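Wednesday, October 25, 2023
By Vilis Pacheco

Search this site
Search for: Stories Go

The Meeting Point

I'd had the planner for eleven days when it started being polite.

I should say I wrote most of it, so the politeness was my fault. Gikberg (that's the job, two arms sharing one table) needed a rule for when both arms wanted the same bit of air. The old rule was that the left one always went first, and it was ugly, and the right arm spent half its life parked with its elbow up like someone hailing a taxi. So I put in a yielding term. A tiny cost for making the other arm wait, 30 milliseconds' worth, hardly anything.

By teatime they were both yielding. I'd send them to the middle, fingers shut, and they'd come in beautifully and then stop, tip to tip, and each would offer the other the space. I had 2000 lines of log and every one of them said AFTER YOU. (My own label. I thought it was funny when I typed it in.)

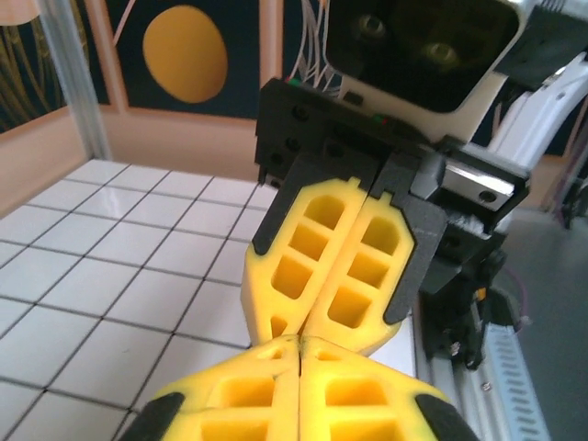
Vilis Pacheco
Writes planning code by day and short stories on the bus

I did the sensible things first. I put a bit of noise in the cost so they couldn't tie. They tied anyway! I swapped the arm numbers over, restarted the solver, blamed the clock, blamed the clock's driver, and ate a whole packet of biscuits reading a forum post about deadlock that ended with "never mind, fixed it".

Then I opened the joint traces, and that's where I went a bit cold. They weren't quite still. The left wrist was moving by less than a hair, over and back, and 80 milliseconds later the right wrist did the same. Over and back. I went looking for the oscillation in my gains and there wasn't one. I plotted 300 seconds of it and stood the laptop on its side to see if it looked better that way, and it looked like breathing, or like two people in a corridor both stepping the same way and both saying sorry.

I could've killed it there. The stop button was under my hand. I turned the yielding term down by half and the little movement got slower. I turned it down again and it got slower still, and I felt like I was dimming the lights on somebody's dinner.

So I put it back up, saved the branch as Erkinard, which was the first free name on the list, and wrote a new rule underneath: if both are waiting, let them wait a minute, then toss a coin.

It passed every test. It's still in there, and it'll ship in December with the rest. The minute shows up on the timing chart as a flat bit, and when I'm asked about it I say it's settling time.

Contact | Copyright 2023 Vilis Pacheco | Back to top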